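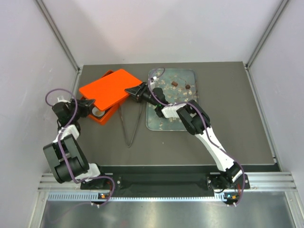 Lunch Box, Tongs and Tray: Packing Station Gallery

Kekmont packing notes, compiled by Sakda Kaewmanee
April 2025

The gallery covers the closing step of a single-portion lunch pack: one item in a rigid box, one lid, one pair of tongs and one serving tray. It is meant for people who pack at a counter and want the layout, the order of work and the care of the parts in one place. Filling is dealt with on the Drolska page and is not repeated.

Picture 1. Closing the box
Orange lid held at a tilt over the orange box, most of the opening covered. The near corner is still open and the round, whitish item with the tan center shows inside. Thin metal tongs lie to the right of the box with the open ends toward the back. The floral tray is to the right of the tongs.

Notes to picture 1

Lid. Rectangular, rounded corners, plain face. Hold it by opposite edges and bring it over the box at a slight angle, then turn it until the long edges line up with the long sides of the box. Set it down flat. Press the corners in diagonal pairs, then run along the long sides. If one corner lifts when the opposite one is pressed, take the lid off and start again. Forcing the last corner bends the rim, and a bent rim does not recover.

Box. Wipe the rim before closing. Crumbs or sauce on the rim are the usual cause of a lid that sits high on one side. Dark interiors hide residue, so check the inside corners with a fingertip after washing as well as by eye.

Contents. A single round item will slide when the box is carried. Place it against a short side and fill the gap with a folded paper liner or a second food. The top of the food must stay below the rim. For tall items, use the deeper box in the Jilodine set.

Tongs. Park them beside the box, bend toward the packer, tips pointing away. They can be picked up again without turning the wrist, and the tips stay clear of the sleeve. Thin metal tongs are good for buns, rolls and cut fruit. They mark soft cheese and should not be used on it. Wash the bend with a narrow brush.

Tray. Blue-green, with a thin pale rim and a cream and tan floral pattern. A patterned tray is harder to inspect than a plain one, so tilt it toward a lamp when checking for smears. Hand wash only if the pattern is a surface print. Dry upright.

Surface. Dark gray and flat. Light crumbs show up well on it, which shortens the wipe-down. Use a damp cloth first and a dry one after. Leave the metal edge at the side until last, where dirt collects along the joint.

Order of work

Tray down first, on the right. Box in the middle. Tongs between the two. Load the box, park the tongs, close the lid, check the four corners, move the box to the tray. Left-handed packers should mirror the whole layout, including the tongs.

Trial record

Boonsong Bunnag kept the log for the January trial at Ng. The log lists 644 closed boxes. The first 400 were packed with the tongs stored in a jar behind the box, the rest with the tongs parked at the side. Side parking was preferred and has been kept. Rim faults were entered for 4 boxes, all of them from the jar layout, and all were traced to food on the rim. The log does not separate hot fillings from cold ones, so nothing should be read into it on that point.

Inspection

Lids are checked after every 200 closings. Lay the lid face down on a flat surface and push lightly on each corner in turn. Any rocking means the lid is warped and goes out of use. Small scratches on the face are acceptable. Scratches across the sealing edge are not.

Storage

Store boxes open, lids separately and on edge. A closed empty box holds moisture and picks up a smell within days. Tongs go in a drawer, closed, with nothing stacked on them.

Corrections to the notes go to Sakda Kaewmanee at Kekmont.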